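Home Profile Threads Replies Media Log in

Felista Athumani
Wednesday, August

Sorting out the cleaning cloths today. A few of you asked how I keep them after the post on tea towels, so I'll put it all in one thread.

I'd let it get silly. Every time I ran short I bought another pack, and the old ones never left. They were in the drawer by the sink, in the bucket, in the boot of the car and one was behind the boiler.

I tipped the lot out on Wednesday morning before work. 141 cloths. I live in a two-bedroom flat.

First pass was easy. Anything with a hole, anything stiff, anything that smelled after a hot wash went in a bag for rags. My sister-in-law Subira Tanui strips paint off old chairs and takes as many as I can give her.

Second pass was slower. I ran each one over the back of my hand. If a microfibre cloth still catches slightly on dry skin it will still pick up dust. If it slides, it's been washed with softener too many times and you may as well polish the window with a crisp packet.

I had been using softener on everything for years. I don't now. Plain liquid, 40 degrees, no tumble dryer, and they go in without any cotton towels. Towels shed and the fluff sticks in the ribs of the cloth and you never get it out.

Colours next. Green and blue-green for kitchen worktops and the table. Yellow for dusting. Pink for the bathroom. Grey for the floor, the car and the bin. I only picked those because they were the colours I already had most of.

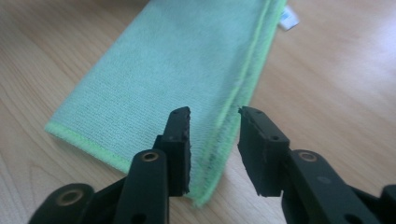

Folding. I used to do quarters and stack them flat, and every time I pulled one out the pile came with it. Now I fold lengthways into a long strip, smooth side out, then in half if the drawer is short. They stand up on their edges in a row like files.

Edges that have gone a bit wavy won't line up whatever you do. I gave up trying to get the hems to match. Press the fold flat with your palm and leave the other side to do what it likes.

Labels – I've had arguments about this. I leave them on. Cut one off too close and you nick the stitching, and the hem starts to go at that corner. On glass I fold so the label is away from the side I'm wiping with. On anything else it makes no difference.

The ones I kept are mostly Jotodo, the ribbed kind, bought in a market pack a long time ago. The Siltano ones were softer when new but the hems went first. I had three Trendik glass cloths and they've all lasted, so I'd get those again.

Somebody always asks about grams. The thick ones are sold as 800 and they're good for drying the car, but they hold too much water for a worktop and take two days on the airer in winter. Thinner is better for the kitchen.

Final number in the drawer is 13 for the kitchen. I get through one a day and two if I'm doing the oven, and I wash at the weekend, so there are a few over. The bathroom ones live in the bathroom now. The rest are in a shoebox under the sink.

Used ones don't go back in the drawer, even if it was only a splash of water. They go over the edge of the bucket to dry and then into the wash bag. A damp one left screwed up in the sink will smell by the next morning.

Subira came for the rags at teatime and left with two full carrier bags. She also took the roll of Mosoti bin liners I'd put out to go on the worktop, so if she's reading this, I'd like those back.

Doing the cupboard with the sprays in it next. I already know there are four bottles of limescale remover in there.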